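Workshop notebook, December, 08.40

Parkier on the two-post lift, in for the front-end knock over low-speed bumps. Customer reports it left side only, worse after a cold start. Reproduced in the yard at walking pace with the window down.

Checked drop links first. Nearside lower joint has free play by hand, offside tight. Top mount bearing turns smoothly, no notch. Lower arm rear bush has surface cracking but no movement with the bar on it. Left alone for now.

Drop link nuts seized. Heat and penetrating oil, then cut the nearside one off. Replacement is the Prilteo pattern part, which comes with a 16 mm nut where the old one was 15. Noted because the kit sheet still says 15.

Pads: 4 mm left on the nearside inner, 11 mm on the outer. Slider pin dry and stiff in its bore -- cleaned, greased, new boot. Offside pair worn evenly, 11 mm both.

Tracking deferred until the bush question is settled. If the arm gets changed, the alignment has to be redone anyway.
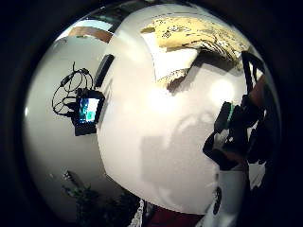

Idle speed steady at 800 rpm once warm, no stored faults. The Qin reader dropped its connection twice at the port, so the lead wants replacing before we blame the car.

Road test on the Prendlow loop, both directions. Knock gone over the first set of humps. Faint creak on full left lock when parking, not there before the lift -- possibly the link boot bedding in. Recheck before handover.

To order: lower arm nearside, slider pin kit, OBD lead.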